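Plier un pantalon sans robot (ou presque)

Je reprends le fil de janvier, où je vous avais laissés avec mes histoires de calibration. Depuis, on a avancé ! L'idée qu'on teste dans le projet Stolterus est simple à raconter et pénible à faire : on collecte les démonstrations à la main, avec des pinces portatives, et la politique apprise tourne ensuite sur le bras. Pas de téléopération, pas de casque — juste deux pinces, un lit et beaucoup de tissu bleu.

En ce moment, la tâche, c'est la mise à plat : attraper un bout du vêtement, tendre, lâcher, recommencer.
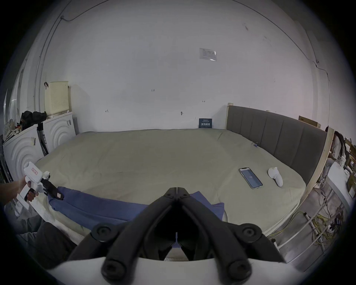 Bashir m'a écrit après le dernier billet que tout ça ne prouvait rien tant que je n'avais pas comparé avec de la téléopération à nombre d'épisodes égal, et qu'une politique entraînée sur des gestes humains finirait par demander au bras des vitesses qu'il ne sait pas tenir. Sur le premier point, je plaide coupable, la comparaison est prévue. Sur le second, on a un début de réponse : on rejoue chaque trajectoire dans le modèle cinématique du bras et on jette celles qui dépassent les limites. Sur 536 épisodes, il nous en reste largement de quoi entraîner, et ceux qui sautent sont presque toujours les gestes où l'opérateur se dépêche (le mien, souvent, en fin d'après-midi).

L'autre changement, c'est la fenêtre d'observation. On était à 2 images, on est passés à 3, et je n'attendais pas grand-chose de cette modification. Eh bien le bras hésite beaucoup moins au moment de refermer les doigts ! Je soupçonne qu'il voit enfin si le tissu vient vers lui ou s'il glisse.
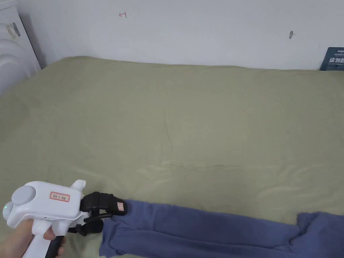 Reste la question du point de prise, et là je patauge un peu. La politique adore viser les endroits où le tissu fait du volume, sans doute parce que c'est facile à repérer en profondeur. Or un paquet comme celui de droite, là où le bleu se replie sur lui-même, c'est un piège : on pince deux épaisseurs et on soulève tout. Le bout gauche, pris entre les mâchoires, donne une tension bien plus propre. J'ai donc ajouté une petite pénalité sur l'épaisseur estimée, et sur 30 essais de validation les prises doubles ont nettement baissé. Je mettrai les courbes quand j'aurai relancé avec d'autres graines.

Prochaine étape, les manches. Je sens que je vais regretter les pantalons.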